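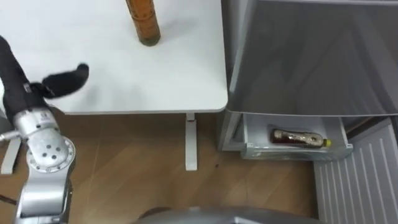
The Herkport bottle deposit is finally going up, and I for one have been waiting for this since I moved here! Starting in August, every drink bottle you bring back in town gets you 9 cents, up from 5, and that includes iced tea and juice, which the old rules skipped completely. I read the notice over breakfast with the paper spread out on the kitchen table -- mine has never been as clean as that white tabletop, I'll admit -- and then I went straight out to the garage to see what I'd been hoarding. It was a lot. My back seat is going to be sticky for a week.

The town voted the change through last month after a pretty long evening (I stayed for most of it, and the chairs in that hall have not gotten any softer). The part people argued over was tea. Under the old list, soda and water bottles counted, beer counted, but anything brewed was left out, so a whole lot of perfectly good plastic went in the trash or, worse, into the creek behind Fitzsimmons Hardware. I walk my dog along there and I could tell you which brands float best.

So where do you take them? The return machines at the Sernholm market on Mill Street will be switched over first, and those are open from 9 in the morning until the store closes. The Kiteo station out by the ferry lot comes next, though the notice only says "later in the month," so I'd call before driving over with a full trunk. Leave the caps on, pour out what's left, and please don't crush anything, as the machines need to read the label. There's a limit of 75 bottles per visit, too, which sounds like plenty until you've seen my garage.

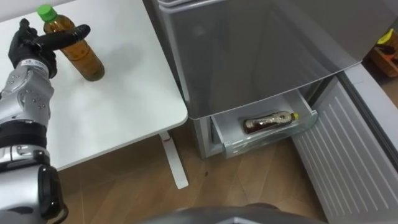

One reader, Sernholm regular and proud of it, wrote in to say the limit is her only complaint, and that she'd gladly trade a penny of the deposit for a second machine so the line doesn't run back into the produce section. I've stood in that line with a bag of wet bottles dripping on my shoes, and I'm with her all the way.

Stores that sell drinks will add the new deposit at the register from the same morning, so your iced tea will cost a few cents more until you bring the bottle back. Bottles you already have at home will count at the new rate as long as the label is still on and readable. Paper slips from the machines can be cashed at any Sernholm register, and the old slips in your glove box are still good for the amount printed on them -- I checked, I had two.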